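Home | News | Clubs | Calendar | Contact

Robotics club gets its gripper ready for the Drevent meet

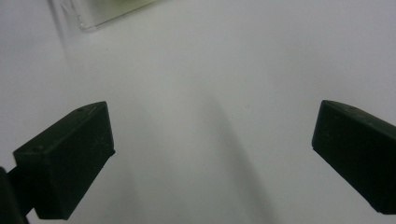

I stopped by the robotics club at Nerngate after school this month, planning to stay ten minutes, and I was still there when the building lights started going off at 6:30. They're getting ready for the Drevent meet in July, and the whole thing this year comes down to picking stuff up and putting it somewhere else. Sounds easy! I tried it with one of the hand-held grippers and dropped everything I touched.

The way the club does it, a student holds the gripper and works it by hand, with a camera riding along, and every pickup gets saved. The arm learns from those recordings later on. So before there's any robot doing anything, there's a lot of kids at a table opening and closing a pair of fingers. The goal they set back in the winter was 1,000 good pickups, and they keep the tally on a whiteboard by the door with a running argument next to it over what "good" means. (Does a nudge count as a miss? One side of the club says yes. The other side has erased that twice.)

Clear plastic is the hard part, everybody told me. A foam block or a wooden one you can pretty much grab any old way, but see-through things are tough for the camera to make out, and the Drevent rules give extra points for them. Last year's team skipped the clear items completely and came in 27th, so you can guess how this year's bunch feels about skipping anything.

The other thing they care about is starting wide. New members like to creep up on an object with the fingers almost shut, and then they bump it and chase it across the table. The older kids make them open all the way first, get low, line up, and only then close. I heard "open it up more!" so many times that I caught myself saying it to my car keys at home.

The team named its arm Pruten, after a long vote I couldn't follow even when three people explained it to me at once. Pruten has 5 tasks to get through at the meet, with 2 minutes for each one, and if it knocks something off the table that item is gone for the round. Right now sorting is going well and stacking is not. There was a stretch where the arm set a cup down so gently that the whole room clapped, and then it backed up and took the cup right out with its elbow. They clapped for that too.

Parts and a little travel money come from the Sakamoto shop in town, which has backed the club since it met in a hallway. They could still use some help with gas and lunches for the trip, and they'd love donations of small clear containers, clean please, lids on or off. There's a box in the front office.

If you want to watch, the club is doing an open practice in the library before they leave, starting at 4 p.m. You can try the gripper yourself, and younger brothers and sisters are welcome. I'm going back for another shot at it. My best so far is one sponge, carried all of six inches, and I'd like to get that up to a cup before July.

More News | Back to Clubs | Top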